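Raveseo commits to two-arm work cells for catering kitchens

Contract caterer Raveseo has approved the purchase of three two-arm work cells from Tikmont, with the first due on site in September. The cells will handle cups and glasses in the wash-up areas of its staff restaurants.

The order follows a budget review led by operations director Parvaneh Ghasemi. Raveseo runs 338 wash-up stations, and the review found 193 with enough floor space for a cell.

"We are buying three and we will see what they cost us to run before we ask for more," said Ghasemi. "Spare grippers and cabling have their own line in the budget this time." 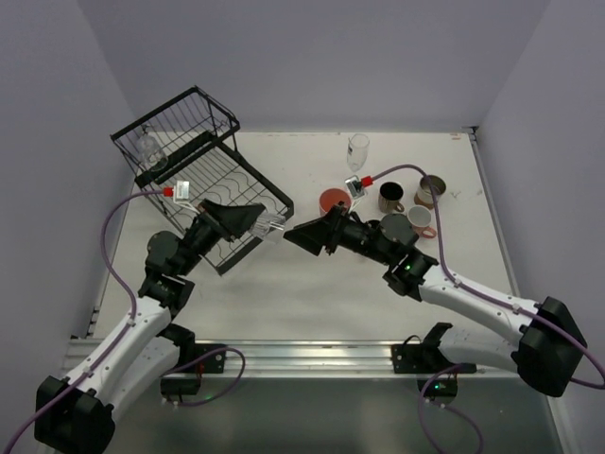 Tikmont will supply each cell with both arms, grippers and a front mounting rail. Zubaida Sandhu, who manages the account at Tikmont, said customers should plan for the crockery they really use. A wire dish rack, clear glasses and mugs that don't match are a fair test for a pair of arms, she said, and buyers should ask to see one before they sign.

Installation and staff training are included in the price.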